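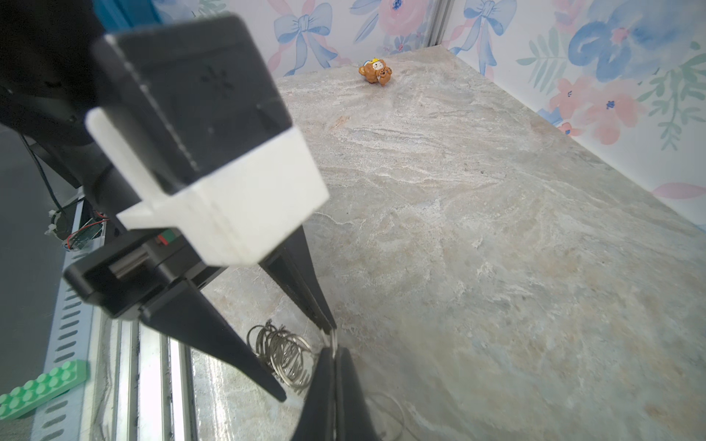 ## 4. Sorting and tagging your keys

The Prekine key kit promises "a tidy home in minutes". Allow longer. The tags are decent, but they can't tell you what a key opens, and that is where the time goes. Do this section before you put up the Michiels hook rail in section 5.

**You will need:** your keys, the tags and split rings from the kit, a fine permanent pen, and somewhere flat to work.

1. Tip everything out in one place. Pull the bare rings into a heap of their own.
2. Work the rings apart one at a time. Don't tug at the heap, as split rings catch in each other's coils and the thin ones bend.
3. Throw out any ring that has opened up. The packet says rings can be squeezed back into shape with pliers. We tried this and wouldn't trust a front door key to the result. 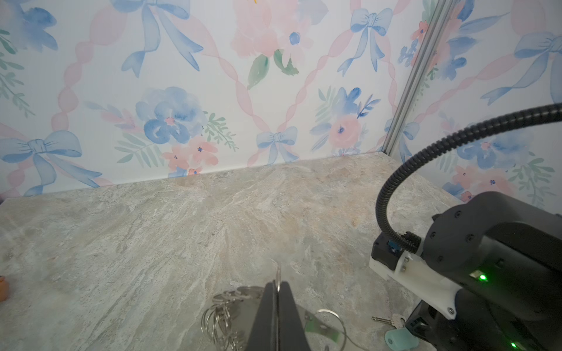

4. Put the larger rings aside for bunches and keep the small ones for single tags. A small ring will take 2 keys in theory. In practice they jam against the tag, so stick to one.
5. Try each key in its lock before you write anything. Your memory of which one fits the shed is probably wrong.

> **Note:** The maker's name on a key tells you who made the key or the blank. It doesn't tell you which door it fits, whatever the leaflet suggests.

6. Open the ring with a thumbnail or a blunt knife. Slide on the key, then the tag, and turn until both drop free of the coil. 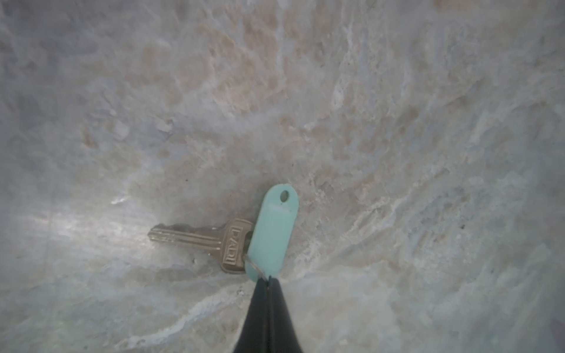
*Fig. 4.3: Key marked "DADI" on a split ring with a mint-green tag.*

> **Caution:** Never write your address or house number on a tag. "Back" or "Shed" is enough. The Istard leaflet packed with older kits recommends a full name and postcode, and you should ignore it.

7. Write the label and leave it to dry. The Gernero pen sold alongside the kit is described as smudge-proof, a claim best tested on a spare label first.
8. Put any key you can't place in an envelope marked with the month, such as "September". If it hasn't been missed by the following September, you can probably let it go.

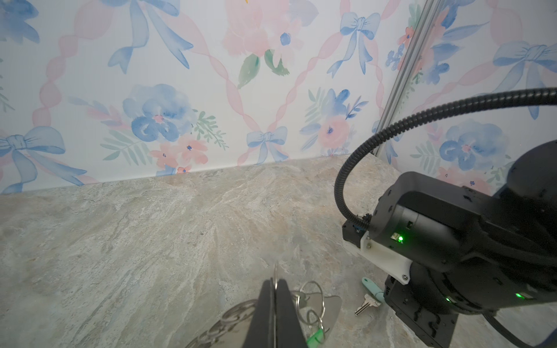 ### 4.1 If a tag won't sit flat

Check that the ring passes through both the key and the tag, and that neither is caught between the coils. If the tag still twists, try a larger ring. Bending the tag by hand, as the packet advises, is a good way to crack it.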